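Ragab Street Toy and Book Library
Progress report to the Kestix Community Fund, second period

Prepared by Reijo Laitinen, library coordinator

Summary

The library has been open to families since March. Lending is running on four afternoons a week, the cataloging is mostly finished, and spending is within the approved budget. Two items are behind schedule: the outdoor book drop and the translated welcome sheets. Both are explained under Delays.

Lending

At the end of the last period we had 9 families registered, all of them from the streets closest to the building. We now have around 200. Most of the growth came after the elementary school sent our flyer home with its June newsletter. We had printed flyers for the laundromat and the clinic as well, but very few people mentioned those when they signed up.

Each family may borrow three toys and any number of books for two weeks. We started with a one-week loan and changed it in April, after parents told us they could not always get back in time. Late returns dropped once we made the change. We do not charge fines. A reminder goes out by text message the day before the due date and again three days after.

Puzzles and building sets go out most often. Board games for older children have been slower than we expected, and we have stopped buying them for now. Picture books in Spanish and Arabic are nearly always out, and there is a waiting list for several titles. We would like to move part of the remaining board game money to picture books and will send a separate request for that.

Cataloging

All of the toys and most of the books are now entered in Istness, the catalog program named in our application. The setup took longer than planned. The program is made for book collections, and it wanted an author for every item, so we had to agree on a way to enter a bag of wooden train track. We now put the maker in the author field and the number of pieces in the notes. It is not pretty but searches work.

Every toy has a numbered tag that matches its record. Sets with loose parts are kept in zippered mesh bags with a contents card inside. Bags are counted at the desk when they go out and again when they come back — this adds a few minutes to each visit and has cut down on missing pieces a good deal.

Cleaning and repairs

Hard toys are wiped down on return. Soft toys are washed and held for a day before going back on the shelf. We wrote these steps into a one-page procedure that is taped inside the supply closet door. Toys that cannot be repaired are taken apart for spare pieces where possible, and the rest goes out in the Toter cart behind the building. The second cart we asked for was not needed and we have not bought it.

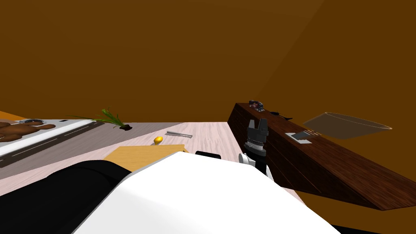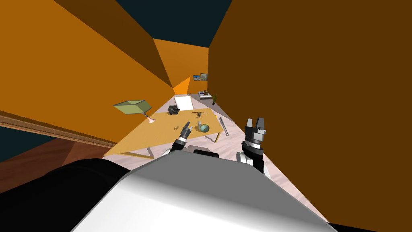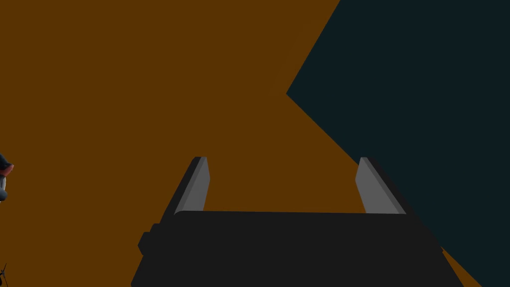 Delays

The outdoor book drop was ordered in April. The first one arrived with a bent door and was sent back. The replacement is promised for August, and the mounting pad has already been poured, so installation should take one morning. Until then families are returning items at the desk during open hours only.

The welcome sheets are finished in English and Spanish. The Arabic version came back from the translator with the loan rules from our old draft, which still said one week. It is being corrected at no extra cost.

Budget

Spending on toys and books is close to plan. Shelving came in under budget, mostly due to a donation of used metal units from an office that was moving. Tags and mesh bags cost more than we had estimated, and we covered the difference from the shelving line as your guidelines allow. Staff hours are on target. Receipts and the line-by-line statement are in the attached file.

Next period

We plan to do the following before the final report:

Install the book drop and start after-hours returns.
Finish entering the remaining books, mainly the donated chapter books now in boxes.
Add a Saturday morning opening on a trial basis, if we can cover the desk.
Send a short survey to all registered families, with questions on opening hours and on what we should buy next.

We have one question for the Fund. The agreement asks for a count of children served, but our records are kept by family. We can ask for the number of children at renewal, or we can estimate it from the survey. Please let us know which you prefer.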